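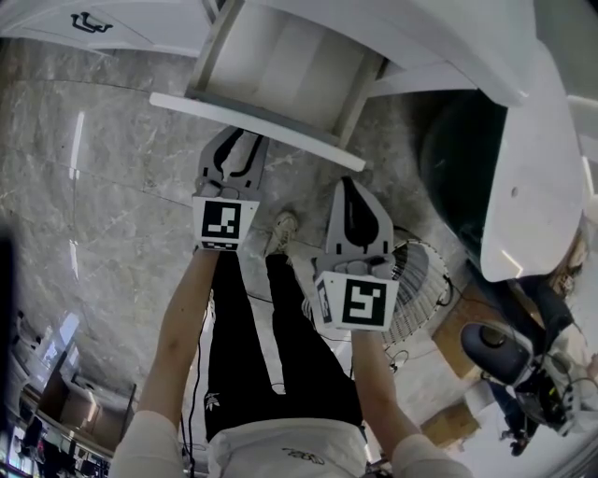
4. Recording your first demonstrations

By now your two hand grippers should be charged, paired and showing up in Fledilbridge. If they aren't, please go back to section 3 and have another try at it before you carry on.

In this section you'll show the robot how to work with a drawer. You do the task yourself with a gripper in each hand, and the software follows the hands through space and saves the whole movement as one take. Drawers make a lovely first task, and it's the one Embla Isaksson starts all of our new users on, so you're in good company!

4.1 Before you begin

1. Pick a cabinet with a drawer that slides easily and a bar handle your gripper fingers can get behind. Empty the drawer for your first takes.
2. Wipe the marker cubes with a dry cloth. A thumbprint across the black-and-white pattern is enough to spoil the tracking (we've all done it).
3. Check that the rubbery pads sit flat on the fingers and haven't started to curl at the ends.
4. Run the gripper cable back along your forearm, leaving enough slack to straighten your elbow.

Caution: Look at the floor before you look at the screen. Move cables away from the spot where you'll be standing, and wear closed shoes with a decent sole, particularly on tile.

4.2 Recording a take

1. Stand facing the cabinet, close enough to reach the handle with your elbows still a little bent.
2. Hold both grippers out in front of you with the markers in view and wait for the double tone.
3. Squeeze both triggers once. Recording starts when you let go.
4. Open the drawer at an easy, everyday pace. Pause for a slow breath, then push it closed again.
5. Bring both grippers back to where you started and squeeze both triggers again to stop.
6. Choose Keep or Discard. Do be generous with Discard, especially on your first afternoon.

Note: If only one hand is doing the work, keep the other one up and in view all the same. A hand that drops down by your side will show as a gap in the take, and Fledilbridge will ask you to record it over again.

Note: Try not to let one gripper pass in front of the other's marker. Code 1293 in the status bar means a marker was lost for longer than 2 seconds.

4.3 How many takes?

For a single drawer we suggest 200 kept takes, spread over more than one sitting if your arms get tired, which they will. Shift your feet a little between takes, and begin some of them with the drawer already open. Agnes Sjögren's page on varying your takes, in the Hendden appendix, is well worth reading before you go any further.

When you're done, choose Session, then Close and Upload, and leave the grippers switched on until the bar is full.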